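Vomik Community Help > Handheld Grippers > Good practice

Cables on the floor during two-hand recording: is there a rule?

Shirin Ghasemi
Posted 5th August – 543 views

I am writing the floor rules for our recording room in Estport. We do household tasks with two handheld grippers, mostly lifting and moving soft storage bins. Our draft says "keep the floor clear", but power strips and their cables must be somewhere, and one gripper also has its own cable to the equipment. My colleague from Flesatton wants every cable outside the work area before we record. Is this the normal practice? And do we reject the episodes where cables are visible?

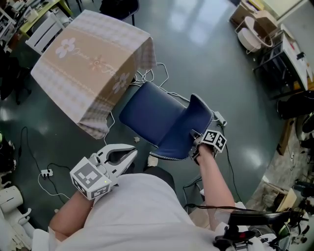

2 min read

For the moment we have 205 episodes waiting for a decision, so I would be thankful for a clear answer.

Shazia Orakzai

I would make two separate rules. The first is for the person: no cable where the feet must go, and power strips against the wall when the task allows it. A person who lifts a bin looks at the bin and does not look down. The gripper cable should follow the arm, with enough slack for the full reach.

The second is for the data. We do not reject an episode only for visible cables. We reject it when a cable touches the object or the gripper, or when something covers the markers on the cube for a long time. Loose paper we pick up between episodes – it costs nothing.

Write the date of the change in your log, so the old and new episodes stay separate.

valentini_43

just tape everything down, works for us

Shirin Ghasemi

Thank you both. Tape is difficult on our floor, but I will take the two rules into the draft.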